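The second pair of hands

At the Nalus repair works on the edge of Etholm, the morning shift starts at six and the returns cages are already full. The works takes in small handheld units from shops and delivery depots, checks them, fits new parts where needed and sends them back. Until last October every unit was handled by a person at every step. Now two of the benches are automated, and the job descriptions of the people beside them have been rewritten.

The system was supplied by Rolland, a machine builder based in Flundville. Each bench has a pair of arms with grippers, a plain white top and very little else. The firm left out fixed jigs because the products change too often; a jig made for one casing is scrap within a season. The arms work from camera views and from recorded demonstrations, most of them made by the technicians who used to do the task by hand.

A good week for the two benches is 1504 units. A person working alone can match the pace for an hour or so but not for a shift, and the wrist complaints that used to follow are well recorded in the site's accident book. The arms are slower on each single movement. They gain on the total by not stopping.
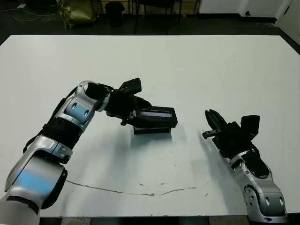
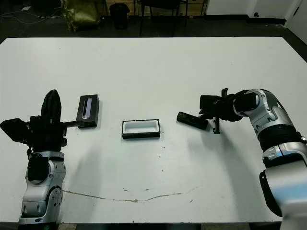

Black objects on the white benchtop, with one arm working from either side.

Does automation of this kind remove jobs at the works?

The number of posts has stayed at 64, but the mix has changed: fewer people handle parts and more of them check results, clear faults and record new demonstrations.

That change has not suited everyone. Handling work had a rhythm, and a technician could talk to the next bench while doing it. Watching for faults is quieter and more tiring in a different way. After the first month the works cut the length of a monitoring turn to 70 minutes, followed by a spell on manual repair. Staff had asked for less; the planners had asked for more.

Pay was the other point of argument. Demonstrating a task to the arms was at first treated as ordinary bench time. It is now paid at the higher rate used for training new starters, on the grounds that the skill being passed on is the same.

Faults are logged by type. The most frequent is a poor grip on a casing, followed by a part set down at the wrong angle — trivial for a person to put right, and still a stop for the machine. Cracked casings and swollen batteries go straight to the manual benches and will continue to do so.

Nalus plans a third automated bench at Etholm in the spring. The floor space has been marked out next to the stores, and the technicians have asked for it to face the windows.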